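Zeren Open Challenge

The Zeren Open Challenge is a yearly software competition for small teams, organised by the payment company Zeren. It began as an internal contest for the company's own programmers and was opened to outside participants in its second edition. Teams build a working mobile or web application on top of a set of programming interfaces which the company makes available for the length of the contest. The final is held in the Dakmont building, the company's main office.

History

The first edition was a weekend event for employees only. It was proposed by Luminița Olteanu, at that time head of the developer tools department, who wanted the interfaces to be tested by people who had not written them. Several faults were found in the documentation during that weekend, and the company decided to repeat the event with students and independent developers.

In the second edition the registration was done by e-mail, and many teams received their access keys late. From the third edition a separate website has been used, where teams register, read the rules and send their code. The third edition had 2,060 registered participants, the highest number until then. A large part of them registered alone and were put into teams by the organisers, a practice which was later stopped after complaints from both sides.

Format

The contest has three stages. In the first stage, teams send a written proposal and a simple drawing of the main screens. The proposals are read by employees of the company, and each one is read twice. The second stage is the building stage and lasts 28 days. During this time the teams have access to a test environment with artificial accounts and payments, and mentors answer questions in an online forum. The forum is open from nine in the morning until eight in the evening.

The final takes place in March. There are 15 finalist teams, and each one shows its application to the jury for 20 minutes, questions included. The application must run on a real device. Recorded demonstrations are not accepted — this rule was added after the second edition, when two teams showed only a video.

Teams may have from two to five members. A member cannot belong to more than one team. Code written before the building stage is permitted if it is published under an open licence and named in the proposal.

Categories

Applications are entered in one of four categories: household money, small shops, second-hand trade and accessibility. The category of second-hand trade is the newest. It covers applications for selling or exchanging used goods between private persons, for instance clothes, books and furniture, and it quickly became the one with the most proposals. The jury can move an application to another category, but must inform the team before the final.

Jury and prizes

The jury has seven members. Four come from the company and three from outside, usually from universities or from other software firms. Olteanu was chair of the jury in the first four editions and has since been an ordinary member.

The winner of each category receives a money prize and a place in a support programme of six months. The teams keep all the rights to their code. In the early rules the company had the right of first purchase, but this point was removed.

Notable entries

Hakero, a winner in the category of small shops, is a stock-keeping application for market sellers which also works without an internet connection. Its authors later founded a company of the same name.

Cârstea was a finalist in the category of second-hand trade. The user takes a photograph of each garment, and the application prepares the text of the advertisement and proposes a price. It did not win, but it received the prize of the public and was developed further after the contest.

See also

Hackathon
Application programming interface
Mobile payment
Online marketplace
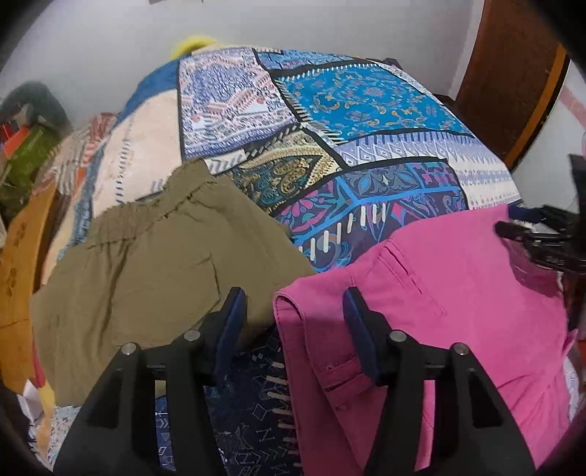
Garments laid out on a patterned bedsheet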